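## Linport 54 oz. canvas drop cloth

I've been selling these out of the shop since we moved to Birkora, and I still use the same two I bought for myself before that. They've been under paint trays, under the lawnmower, over the couch when the ceiling was getting redone, and once (long story) over a wet dog in the back of the truck. Heavy stuff! If you're used to those thin plastic sheets that bunch up under the ladder, you're going to like this a lot.

The cloth comes in one size, 16 feet on the long side, with a double-stitched hem all the way around. It's untreated cotton, so a big spill will soak through if you leave it sitting - wipe it up, or fold the cloth over and work on a doubled layer. I do that under the paint can anyway.

Washing is easy. Cold water, no bleach, hang it over a fence. It shrinks a little the first time, so don't cut it to fit until you've washed it once. Please don't put it in the dryer, mine came out looking like a potato chip.

I tried the Zotska version for almost a whole summer and sent it back. Nice color, but the hem gave out at one corner and the fabric was slick on tile.

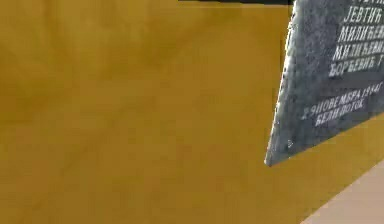 Shipping goes out in the morning if you order before 2 p.m., and I can fold two into one box if you want to save on postage. Just put a note on the order. We're closed for part of August, so anything you need for late summer painting, get it in early - I usually run low by then and the next batch from Linport takes a while.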